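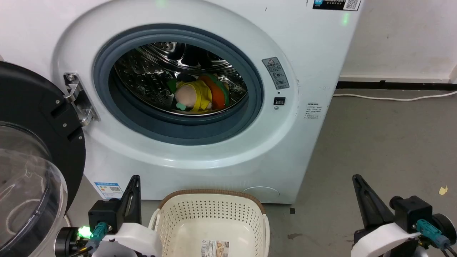
Posted by karine_kennedy, 17/08/2023
Board: Managing People » New supervisors and team leads

Handing over the Monday-style meeting to my team: good idea or am I dodging my job?

Hello all, long-time reader and very occasional poster. I took over as team lead at Dusau in March, looking after the scheduling and customer desk, and I inherited a weekly meeting that I have come to dread. It runs an hour, I talk for most of it, and I can feel everybody being terribly polite at me.

My predecessor ran it for years and she was wonderful at it, I should say. She told stories, she remembered everyone's kids, she could make a roster change sound like good news. I am a different sort of person and when I try to do it her way I sound like I'm reading out the safety card on a plane.

So my idea is to rotate the chair. Each person takes a turn, sets the agenda, runs the hour and sends the notes around afterwards. I'd sit at the side and only speak when it's my item. I mentioned it to my own manager and he looked at me as if I'd offered to hand over my pay as well. His view is that the team needs to see the leader leading, especially when she's new.

Has anyone done this? Did it hold up past the first month or so? I'd love to hear the good and the bad, and please don't be shy.

Karine

Reply from bolger_b

Hi Karine, and welcome to the wonderful world of meetings you can't get out of!

We've rotated ours for ages and I'm very fond of it. I was the quiet one in the corner when it started, and having to run the thing once in a while did more for my confidence than any course I was sent on (and I was sent on a few, one of them in a paddock). You learn very quickly why the person at the front gets cranky when people wander in late with a coffee.

My one bit of advice would be to keep the agenda the same shape every time. Ours is what's changed, what's stuck, who needs a hand, and then anything else. If every chair invents their own format you'll spend half the meeting working out what kind of meeting it is.

Brodie

Reply from yichun_yen

I'm going to be the wet blanket, sorry Karine. I tried this at my last workplace and I think your manager has a point, although he could have been kinder about it.

Two of my people loved it. The others felt it as one more job on top of the ones they were paid for, and one of them got so anxious in the days before her turn that she started taking leave around it. I didn't notice the pattern for far too long and I still feel bad about that. There's also the awkward matter of what happens when the news is unpleasant. If hours are being cut, you can't have poor old whoever's-turn-it-is reading that out.

You've been in the role since March. I'd give it longer before changing who stands at the front, and work on making the meeting shorter first. An hour is a long time!

Reply from bolger_b

Fair point about the hard news, Yi-chun. With us the lead always delivers that, whoever's in the chair. I probably should have said so. I don't agree it's extra work though. It's an hour they were sitting through anyway.

Reply from yichun_yen

It's the preparation and the notes, Brodie, and the lying awake. Some people really do lie awake.

Reply from thanakorn_l

Could it be voluntary? At Zellon we have 17 on the team and only five or six ever put their hands up to chair, and that's been perfectly fine. The rest are happy to bring an item now and then. I did worry it would look like favourites, so I ask everyone again each quarter, quietly and one at a time, and now and again somebody surprises me.

I'd also separate the chairing from the note-taking. Taking notes while keeping an eye on the clock is miserable and I've never managed it myself.

Reply from rigo_sandoval

I'm with Thanakorn on this one. I'd only add that it matters what you do with your face while somebody else is running things. The first time I handed ours over I sat there correcting the poor fellow with my eyebrows for the whole 20 minutes (my wife says I do it at home as well). Sit where you can't catch the chair's eye, bring something to write on, and let the silences go on a bit.

Also, I don't think you need to be your predecessor. I followed a much-loved boss too and it took me a good year to stop doing an impression of him.

Reply from karine_kennedy

Oh, this is all so helpful, thank you. Yi-chun, I hadn't thought about people dreading their turn and I can think of one person straight away who would. I think I'll cut the meeting to half an hour first, keep the difficult news for myself, and then ask for hands up for chairing, with somebody else on notes. Brodie, I am pinching your agenda.

Rigoberto, I've been told about my eyebrows as well.

Reply from yichun_yen

That sounds sensible to me. I'd still wait a month between the two changes, but I've said my piece! Do come back and tell us how the shorter one goes.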